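Diaspora voting from abroad: is the new mail ballot worth anything?

northquay_77
Posted in: Elections and Parliaments

I live outside my country for nine years now, and last month the parliament passed the law which allows us to vote by mail. The opposition calls it a historic step. I have read the full text twice and I am less happy than they are.

To register, a citizen must appear in person at a consulate. In the country where I live there is one consulate. For me it is six hours by train. So I can vote by mail, but first I must travel to ask for the permission to vote by mail. Also the registration is valid for one election only.

I would like to hear from people whose countries did this earlier. Did it become better with time?

12 replies

kestrel_b
It became better for us, but slowly. Our first law was also with personal registration, and 4000 people registered in the whole world. Everybody in the ministry said: look, the diaspora is not interested. Two elections later they accepted a scanned passport and the number went up very much. My advice is to register, even with the six hours. A low number will be used against you.

northquay_77
I understand this argument, but I don't like it. You ask people to pay for the mistake of the ministry.

Ostrava_late
I will disagree with both of you. Why should a person who left nine years ago decide on the taxes and schools of the people who stayed? I also live abroad, and I stopped voting at home after I received my second citizenship. I think it was the correct decision.

kestrel_b
Because many of those people did not leave for pleasure. Some of them can't go back while the present government is there. If you take away their vote, the government gets a reward for pushing them out.

Ostrava_late
That is true for political exiles and I respect it. But the law doesn't make a difference between an exile and an engineer with a good salary. Maybe it should.

mirela_in_transit
And who would decide which person is an exile? The same ministry? Please think about this again. 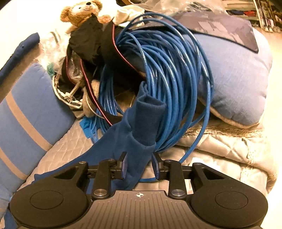

What the law says about observers

mirela_in_transit
I want to return to the text of the law, because there is a part which was not mentioned. Article 30 says the envelopes are opened at the consulate, and observers from parties may be present "where conditions permit." It is not written who judges the conditions. At our embassy the consul judged that the room was too small. We had 200 envelopes and no observer in the room.

northquay_77
I missed this completely. I was looking only at the registration part. Thank you.

dry_harbor
In my opinion this is a bigger problem than the train. You can solve a train with money or with a shared car. You can't solve a closed room.

Our association wrote to members of parliament in the country where we live, not only at home. Two of them agreed to put a question to the foreign ministry. The answer was polite and empty, but after it the consulate found a bigger room. I can't prove that one thing caused the other.

Ostrava_late
So now foreign parliaments should supervise our elections? You see how this will look on state television.

dry_harbor
State television will say it in any case. They said it about us before we wrote one letter.

kestrel_b
I agree with dry_harbor here. But keep the letters short, and quote the article by its number. The long emotional letters get a standard reply from an assistant.

northquay_77
I have decided to make the trip in March and to register. I will ask at the window for the rule about observers in writing. If they refuse, I will ask them to write down the refusal. Ostrava_late, I still don't agree with you, but your point about the second citizenship is not stupid and I will think about it.

Ostrava_late
Good luck with the train. Take copies of everything, they kept my original form and I never saw it again.

Shares: 30

Last updated: March

Recent in this section
Can a parliament recall its own ambassador?
Sanctions lists: how does a name come off?
Observers at local elections, who pays for them
Petition or open letter, what gets an answer?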